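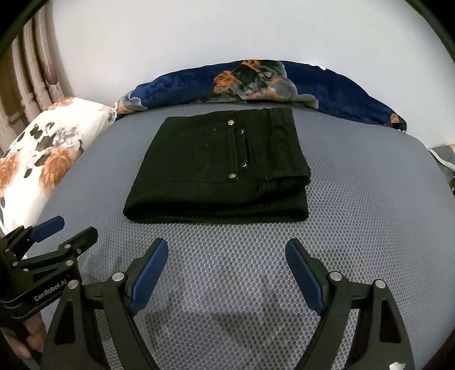 Black jeans, folded, on a light gray mesh surface.

Soltamora Golf Club - Competition Section
Minutes of the meeting held December 17, 2024

Present: Usha Rao (chair), Dirk Ostermann, Riku Kamata, Kai Böttcher (minutes)
Apologies: Britta Dreßler

1. Previous minutes
Approved with one correction. Item 5 should read "Zirard Cup", not "Zirard Plate".

2. Zirard Cup format
Ostermann proposed 36 holes of stroke play in place of the present match play draw. Kamata noted that four ties went unplayed last season. Agreed, with a cut after the first round. Ties for the final place all go through.

3. Pace of play
Groups on the back nine were held up at the 12th tee. Starting intervals to be widened on medal days. Böttcher to revise the start sheet.

4. Gindar course - 7th green
Drainage work is complete. The green stays on a temporary hole until April. Scores returned from the temporary green are not to count for handicap - Dreßler to confirm the wording in writing.

5. Entry fees
Cup entry set at $25. Field limited to 200. The prize fund stays at $2000, with no change to the split.

6. Thiele match
Away fixture this year. Rao to agree tee times with the Thiele captain. Team selection by handicap index on the closing date.

7. Other business
Kamata asked for a second scoring table at the 18th. Deferred.

Next meeting: to be set by the chair.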